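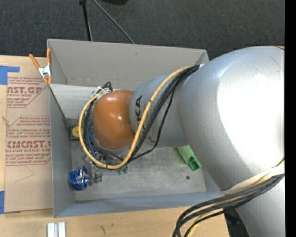
Emanuel Voicu
I have reached the age where I have opinions about bins. Thread, and I'm sorry in advance to the 113 of you who followed me for the bread.

Emanuel Voicu
Background: we moved in February and I packed the way I do everything, by putting the thing nearest my hand into the container nearest my other hand. One bin had a colander, a bike pump and our marriage certificate in it.

Emanuel Voicu
So this time there's a system. The system is gray rectangular bins. Open top, straight-ish sides, all the same. My wife calls it "the office supply aesthetic." She has been overruled by a vote of one to one.

Emanuel Voicu
Things I have learned about a gray bin on a light wood table: it looks fantastic for as long as it takes you to put something in it.

Emanuel Voicu
Before this I was a lidded man. Had a whole stack of Dindano ones with the clip handles. A lid is a promise that you will never see the contents again. I found a birthday present in one that I'd bought for someone we no longer speak to.

Emanuel Voicu
Open bins shame you. You walk past, you see the extension cord and the single oven mitt, you feel bad, and maybe after a week you deal with it. That's the entire theory. I'd like my honorary degree now.

Emanuel Voicu
Somebody asked about thin walls vs thick walls. Thin. The thick ones steal an inch on every side and then you're paying to store plastic. Thin ones bow a little if you fill them with books, so don't fill them with books. Books go in small boxes. My back and I discussed this at length in February.

Emanuel Voicu
And get matte. The shiny ones show every fingerprint and you end up wiping down a bin, at which point you should ask yourself some questions.

Emanuel Voicu
Matte does scuff though. Dark little marks on the walls, from what I couldn't tell you. I spent part of an evening going at one with a melamine sponge. Now there's a clean patch that looks worse than the scuff did. Leave the scuffs alone.

Emanuel Voicu
Rule 1 of the system: the bin gets sorted on the table. If it goes on the floor you kneel down, you find an old magazine, it's 11 pm and you know a lot about the 2009 kitchen trends.

Emanuel Voicu
Rule 2: one bin on the table at a time. I broke this on the first day and briefly had four "miscellaneous" bins, two of which were feeding each other.

Emanuel Voicu
Rule 3 is about cables and I don't want to talk about it.

Emanuel Voicu
Fine. Rule 3: cables get tied in bundles before they go in anywhere. Small black ties, the cheap ones, bag of 50. If you drop cables into a bin untied they will become one cable. I have a knot in the hall closet that I believe contains a printer.

Emanuel Voicu
(Yes I tried the fancy Vovo wraps with the little write-on tabs. I wrote "charger?" on six of them.)

Emanuel Voicu
My brother-in-law's contribution was to suggest an app called Pop where you photograph each bin and tag what's inside. He has 293 tagged items. He could not find his scissors when I asked for them.

Emanuel Voicu
I use masking tape and a marker. Current labels: KITCHEN ODD, TAPE + GLUE, LIGHT BULBS (SOME WORK), and one that says ASK ANA. I've asked Ana. She said it was my handwriting.

Emanuel Voicu
To the reply guy who says wood tables scratch if you drag a bin across them: correct, thank you, I found that out. Lift it. Or put a dish towel under it and slide it around like a curling stone, more fun than it should be.

Emanuel Voicu
Price update for those who asked — mine came from Drekov, end of the aisle, under the lawn chairs. I'm not telling you how many I bought. More than the closet holds. I was excited.

Emanuel Voicu
This thread has almost 887 likes. My sourdough photo, three days of work, got nine. I see what you people want.

Emanuel Voicu
Going back in. Next up is the bin from under the stairs and something in it rattles.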